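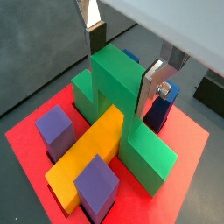 Red board, green stepped piece upright on it. Purple and yellow alongside.

May 9, 2020

Board and blocks, Lokville set. Writing this up quick before I forget, Dionysis wants the bench after lunch.

Got the red board out again, the one with the slots. Main thing today was fit. Green stepped piece (the tall zigzag one) has been the nuisance all week, sticks in its slot about halfway down if you come at it even slightly skewed. Yellow bar fine. Purple fine, maybe a touch slack.

Measured nothing on the purple, ran out of time. TODO.

What I did:
- wiped the board down, dust in the slots again. Old toothbrush works better than the cloth
- took the sharp edge off the foot of the green piece, fine paper, a few strokes each side. Stopped early on purpose, can't put plastic back
- chamfered the mouth of its slot very slightly, near edge only
- tried it standing, then tilted, then standing again with the board turned so a corner points at me

Turned board is worse for judging square. Your eye follows the table edge and not the slot. Kátia said this back in September and I didn't listen. Keep it turned anyway for the next lot, if a piece goes in like that it will go in any way round.

100 goes in and out on the green after sanding. Clean on 72, needed a wiggle on the rest, none jammed solid. Before sanding I gave up long before that so no proper comparison, sorry Daiane.

Wiggle ones mostly when the piece had been picked up high, by the top of the column. Top heavy, the foot swings. Lower grip is better but then you are fighting the neighbours for room. Could move yellow over by one slot?? Ask Jayanthi if the order matters to her, I think she only cares that the colours stay as they are.

Light: bad from the right, washes the red out to pink on that side and you loose the edge of the slots. Blind half down was a bit better. Want a proper lamp from the left. Thaís has one on the drawing desk she never uses.

Table is fine. Dark grey is good under the red, don't put the white sheet back.

Spares: the Drasdale order still not here. Order no. 3937, Kátia has the email. If they send the glossy ones again send them back, the matt ones are much easier to see the faces on. Sernus quoted for a min. run of 1000 pieces, which is silly for us.

Next
- calipers on purple and its slot
- other end of the green piece, the lower step catches as well, only noticed at the end
- same 100 again with the lamp, board square this time
- new sandpaper, the fine is finished
- label the spare board!! both look the same in the drawer and I had the wrong one out for the first twenty minutes

Pieces back in the tray, board left out on the bench under the cloth. Dionysis please dont stack things on it.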